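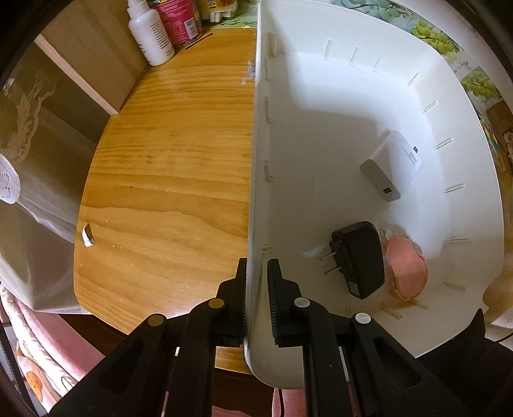
Serari tidying study: your questions

By Elis Watkins
2024-01-12
Last updated: April, with new answers on failures and on sharing the data

What is Serari?

It's our method for teaching a robot arm to tidy up in ordinary homes. A person does the job with a hand-held gripper that has a camera on it, and we train a policy on the recordings. The robot wears the same fingers and sees from the same angle, so what it learns from is very close to what it will see when its own turn comes. I've worked on a fair few projects and this is the one I bore my friends with!

Why pinch the tray by its wall?

I love this question. Our first policy, Brelier, always went for the objects and left the tray alone, which meant it couldn't shift a tray that was in its way. A parallel gripper can't get under a big flat tray, but it can put one finger outside the wall and one inside and close. With a power bank and a charger already sitting in the tray, the grasp also has to cope with a load that may slide. Meirion Skyrme worked out that we should record the grasp and the lift as one continuous demonstration, and the results got better straight away.

How much data did you use?

We kept 233 demonstrations of the tray task. Training on the first 200 and holding back the rest gave us a quick check before we went anywhere near the arm. We also trained a version on only 100, to see how far a small set would go.

And how far did it go?

Further than I'd have bet. The small version found the tray wall nearly as often as the full one. Where it fell down was the angle of approach: it tended to come in slightly twisted, so the fingers met the rim before the wall was between them. More examples sorted most of that out.

Do you clear the room first?

No, and please don't if you're recording for us. A policy trained on bare surfaces gets lost in a real house.
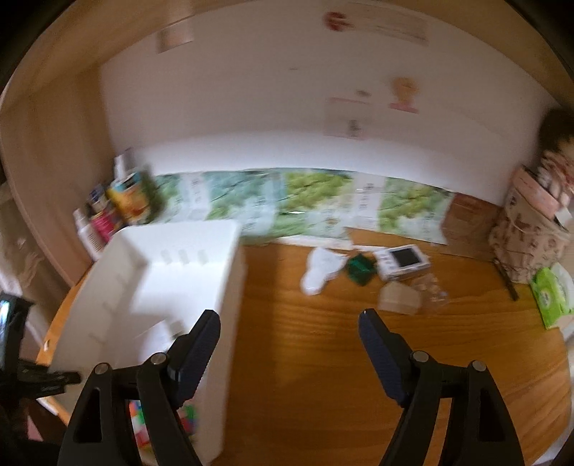
2 min read

A floor with a cardboard box, a packet of wet wipes and a long printed poster along the wall is good material - thin things, crinkly things and things that aren't part of the job at all. Clear plastic is still our worst surface. The policy often closes too early on it, and Meirion has a folder of these misses that we go back to whenever we change the vision model.

Why are the fingers in every view?

We want them there. The opening between the jaws tells the policy how far it has to go and whether it is lined up, and it's the one part of the view that looks the same from room to room. We tried masking them out in a test called Damwood. Grasping got worse, so we put them back.

Does it matter that the lens bends everything?

Less than you'd think. We train on the curved view as it comes. Flattening it costs us the edges, and the edges are where the next object usually turns up.

What still goes wrong?

Letting go! The policy likes to hold on to the tray wall a moment too long after setting it down, and then drags it when the arm backs off. Maddocks, our next round of recordings, is mostly about releases.

Can I use the data?

Yes, for research. Write to Elis and say which gripper you have. If yours has 2 fingers and a similar reach, you should be able to train on our recordings as they are. With a different hand you'll need some of your own as well, and we'd be delighted to see them.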